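Speaker notes: Many Hands in the Laundry
Rawan Obeidat, Billness Garment and Linen Care
Talk for the regional housekeeping and laundry supervisors' day

Hello and thank you. (Wait for the people at the back to sit down, there are always more of them than chairs.) My name is Rawan, I run the day shift at Billness, and I should say right away that I am a laundry person. I came up through the folding tables. If you want someone to explain the motors, Kacper Ziółkowski is in the second row with the blue folder, and he has promised to stay for coffee.

Say a little about Billness for those who don't know us. We wash and put away personal clothes and bedding for residents in assisted living. Sheets, blankets, cushions, pajamas, the good cardigan that is only for when the grandchildren visit. We have 541 residents on the books. Hotel laundry people, I love you, but your sheets are all the same size! Ours come from home. They come with flowers on them and cats on them and somebody's school colors, and every one matters to the person who sleeps under it.

So when Jarosław Kaczmarczyk from Omano came to talk to us about handling clothes with grippers, the first thing my team asked was whether he had ever tried to fold a fleece blanket. He laughed, and then he asked if he could watch us do it. I think that was when I started to like him.

Next slide. Let people look before talking.

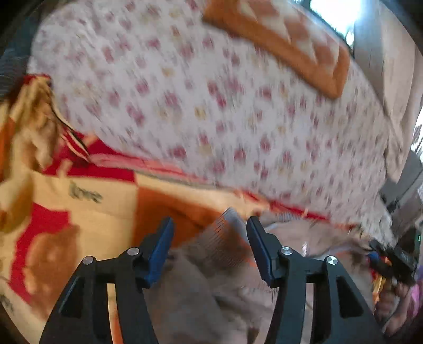
Notes last changed 4 Feb 2021

A crumpled garment on top of a blanket on top of a flowered sheet. Any of you could deal with it while talking about your weekend. You would find the hem with your fingers, give it a shake and be on to the next thing. Now try it with two stiff fingers that open and close, and you start to notice how much your hands know that you never told them.

We work with hand-held grippers, so a person is holding the tool and deciding where it goes. The idea is that our folders do their normal work through the gripper, and the people at Omano use the recordings to teach a machine how cloth gets picked up. (If someone asks who owns the recordings, the agreement is in the handout, section on privacy. Don't try to do it from memory, I got it wrong at Curnier.)

Now the part I came to talk about, the people.

Ludivine Besson has been on our folding team longer than I have been in the building. She is fast and neat and she does not like to be watched. When we began, she told me very politely that she would do it for a week and then we would see. By the end of that week she had opinions! She wanted to start from the cuff every time, because a cuff is thick and gives the fingers something to close on. Another folder started from the shoulders. They went back and forth over lunch, with a dish towel for demonstrations, and I realized I had never heard them discuss how they fold. We had trained new people for years by saying "watch Ludivine." Now we had words for it.

(Slow down here. I always rush this bit.)

The second change was less comfortable. Working through a gripper is slower, and a folder who is proud of her speed suddenly feels like a beginner. We made a mistake at the start and kept the normal shift targets in place, so people were trying to make up the time in the afternoon. Nikola Stępień, who speaks for the floor staff, came to my office about it and she was right. We took gripper time out of the targets completely. A session is now up to 50 minutes, then the tool goes down and you do something else with your hands. If you take one practical thing home from me, please take that one. Change the targets before the first session and put it in writing.

We also had sore wrists. Nothing serious, but people grip a tool harder when they are concentrating. We lowered the work surface, and we let people swap in the middle of a task with no explanation needed. Ask your own staff about this in the first days, and ask again later, when the polite answers have worn off.

Next slide. Keep talking over it.
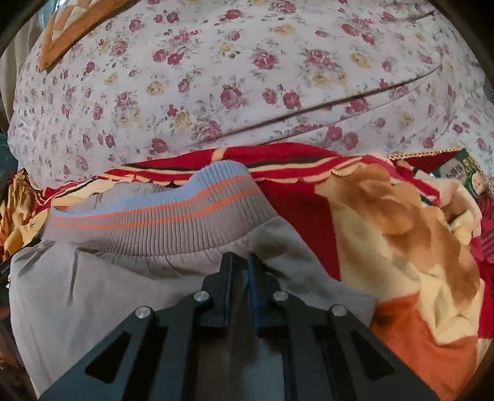

Blankets like to travel together, as you all know, and you go for one layer and three come along. A folder feels that right away. She feels the weight change and she lets go. That was the thing our team kept coming back to when they talked with Jarosław — how do you tell a machine that it has picked up too much? I don't have the answer. What I can tell you is that he wrote down what they said, and the next version of the task instructions had their words in it. Ludivine's line about the cuff is in there exactly as she said it. She pretends not to care. She has a copy in her locker.

Pay. I know you are waiting for it. Gripper sessions are paid at the trainer rate, the same as showing a new colleague the job, and that took some arguing. My case to management was simple: she is teaching, so pay her for teaching. It helped that the Gajewski laundry had already gone that way, and I am grateful to them for letting me wave their policy around.

And jobs. I can't stand up here and promise what the work will look like in ten years. I told my team the same thing, in the canteen, and it was a quiet meeting. What we have in writing is that no position at Billness is cut on account of this project while it runs, and that folders get first chance at any new role that comes out of it. Two of the team have asked about learning to check the recordings. Some others would like to keep folding and be left in peace, and they may. Taking part is a choice, and saying no has no effect on your shifts.

(If there is time, tell the story about the cardigan buttons. If not, skip to the handouts.)

Handouts: I printed 200, so please take one for the colleague who stayed behind to cover your shift. Inside you'll find the wording we used for the targets, the session sheet, and the questions Nikola asked us before she would agree to anything. Use her list. It is better than mine.

Questions now. Kacper, would you come up and stand next to me, please? And could somebody open a window.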